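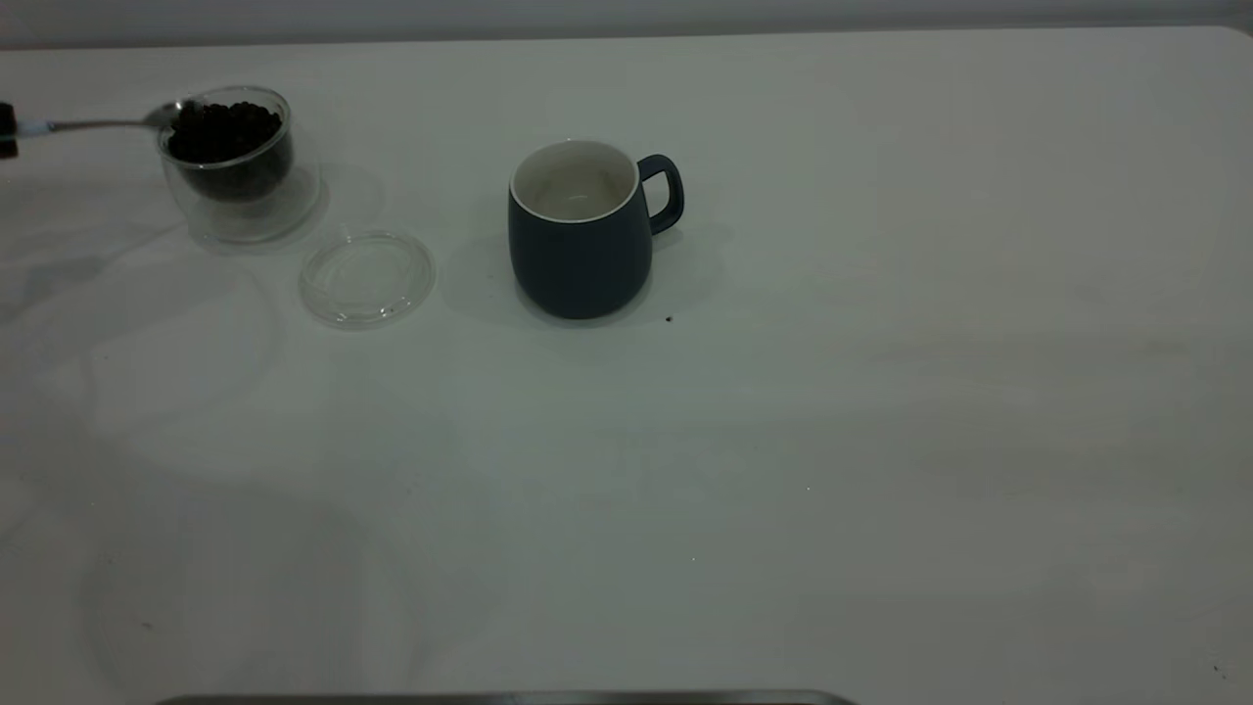
Coffee Club Votes to Keep the Spoon
3rd February

WUTARHAM – After an evening of debate that ran longer than most local elections, members of the Wutarham Coffee Circle have agreed that beans will go on being measured by the spoonful, from a glass cup, with the lid off for as short a time as anyone can manage.

The rival proposal, to weigh every dose on a kitchen scale, was defeated after what the minutes call "a full exchange of views." The minutes run to four pages. Two of them concern the lid.

The circle meets in the back room of the Varnitz building, where it shares a white table with a quilting group, a chess night and a tax help session every spring. Its members bring their own beans, taste one another's, and are polite about it to varying degrees. Dues are modest and mostly go toward filters.

Trouble started last May, when a visitor bought a bag of dark roast from Pirico, the shop on the corner, and made a pot that several members described as "brave." The visitor had used a heaping spoonful where the house recipe calls for a level one. The recipe card, it was then discovered, doesn't say level. It doesn't say which spoon, either.

"We had been making the same coffee for years and agreeing that it was the same," said Irena Domański, who has chaired the circle for long enough that she no longer gets asked whether she wants to. "Then we found out everybody had a different idea of a spoonful. I had a man tell me he'd been using a soup spoon since he joined. He said it as if he was proud."

The scale faction had numbers on its side, in the sense that it brought a great many of them. One handout listed the weight of a spoonful of beans as measured by different members on different mornings, and no two entries matched. A second handout explained the first. Beans are awkward things to spoon in the first place, the authors argued: they're round, they roll, and the one that falls off always ends up under the radiator.

Supporters of the spoon replied that a person can see what a spoonful looks like, and that a scale has to be switched on, set to zero, and found. The club has in fact owned a scale before. It was lent to the quilters to weigh a parcel and has not been heard from.

The question of the cup took up the middle of the evening. Some members wanted the beans moved to a tin, on the grounds that light is bad for coffee. Others felt that a double-walled glass cup full of dark beans was the only handsome thing the club owned and shouldn't be put in a cupboard to please a pamphlet. A compromise was reached under which the beans stay in glass while the circle is meeting and go home in a bag afterward.

Then came the lid. Under the new rules it is to be laid flat on the table while the cup is open, where people can find it, and it goes back on before anybody starts grinding. Previously it had been set down wherever there was room, including once on top of a lemon cake. A motion to tie it to the cup with string drew two votes, one of them withdrawn.

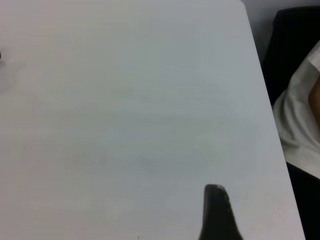
The table itself got a paragraph of its own in the rules. It is to be wiped at the end of every meeting, all the way to the corners, and the Varnitz management has asked that no one use anything gritty on the white surface. Coffee rings have been a sore point with the quilters, who lay out pale fabric on it and have long memories.

Nothing has been decided about the level spoonful. The motion that passed says only that the measure shall be "one spoon," and a request to add the word "level" was put off until the next meeting, along with the matter of what counts as a spoon. Domański said she would bring one from home and pass it around.

She was less patient with a suggestion that the circle switch to ground coffee, which would sit flatter in the spoon and settle the whole business. "That was said by a guest," she noted.

At Pirico, the staff had heard about the vote by the following morning, mostly from people who had lost it. The shop sells both scales and spoons and says it takes no side. Its dark roast remains on the shelf, and sales to members of the circle are said to be up a little, though several have asked for it in a plain bag.

The next tasting is open to anyone who wants to come. Visitors should bring a mug and enough beans for one pot, whole, with the name of the roast written on the bag. Grinding is done on the spot. Anyone with a firm opinion about spoons is asked to put it in writing ahead of time and leave it at the front desk of the Varnitz building, in the box marked Chess.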